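I have had it with the big light.

You know the one I mean. The single fitting in the middle of the ceiling, switched on the second anybody walks in, flattening everything underneath it like a school canteen. I grew up with one. My mum would come in at four in the afternoon, hit the switch and say "you'll ruin your eyes", and that was the end of whatever mood I'd been enjoying.

When we moved to Mistgate last August I decided I was done. No ceiling light in the living room, full stop. I bought lamps. I bought quite a lot of lamps, if I'm being fair, and the nicest one cost me 35 quid from a woman clearing out her garage (the shade was hideous, but shades are easy). My friend Dorota Sikora thinks I've lost the plot. She came round for dinner, sat down and asked if there'd been a power cut.

But I'll defend this to anyone. A room with three or four small pools of light in it feels like somewhere you'd want to sit. You read in one corner, somebody else does the crossword in another, and the bits in between can stay dim because you don't need to see them. Who is inspecting their skirting boards at nine at night?

The shops don't help. I went into one and got quoted 320 pounds for a "layered lighting plan", and as far as I could tell that meant more holes in the ceiling. Spotlights! Rows of them! I said I'd think about it and went to the charity shop instead.

The other thing people get wrong is paint. They're told dark colours shrink a room, so everything goes white, and then they wonder why it feels like the dentist's. I'd much sooner have a deep brown or a proper murky green and let it soak up the evening. Dorota says brown is for puddings.

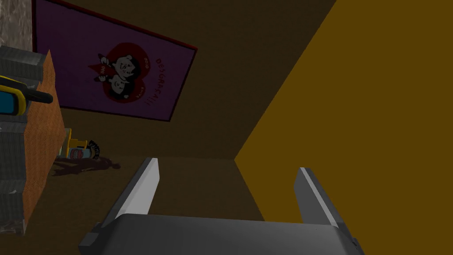
Dark brown at the back, brown underfoot. I'd live with it.

I will allow the big light for two jobs – hunting for a dropped earring and hoovering before visitors. Possibly also for moths. Otherwise it stays off in my house, and if you come round and reach for the switch on your way in, I've taken the bulb out.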